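Trilton Hand-Held Gripper Kit: Workshop Review
Reviewed by Abenezer Tamiru for the Wollmont Shared Workshop, 14 November 2024

The Trilton kit is sold to members who wish to build a two-finger gripper on an ordinary workbench. Our copy was purchased in July for $578 and assembled by Gervasio Bravo over 5 evenings. The printed manual is clear on the mechanical steps – less so on the wiring, where two diagrams contradict each other.

Assembly calls for a hex driver set, a soldering iron and patience with the threaded inserts, one of which had to be reseated. The fingers bolt on last and should be aligned before the screws are fully tightened.
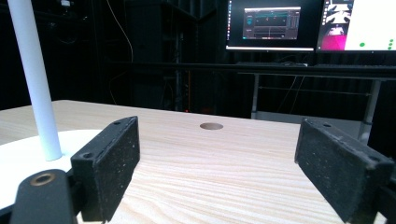
Grip quality is the strongest point of the kit. The textured pads held dowels, jar lids and a full roll of solder in our trials, and after 752 open-and-close cycles we measured no play in the linkage. Small washers remain difficult to pick up from a flat surface.

The supplied control software installs without trouble but offers few settings. Replacement pads cost $20 a pair and took three weeks to arrive.

Rating: four out of five. Recommended for members who have completed at least one prior electronics build.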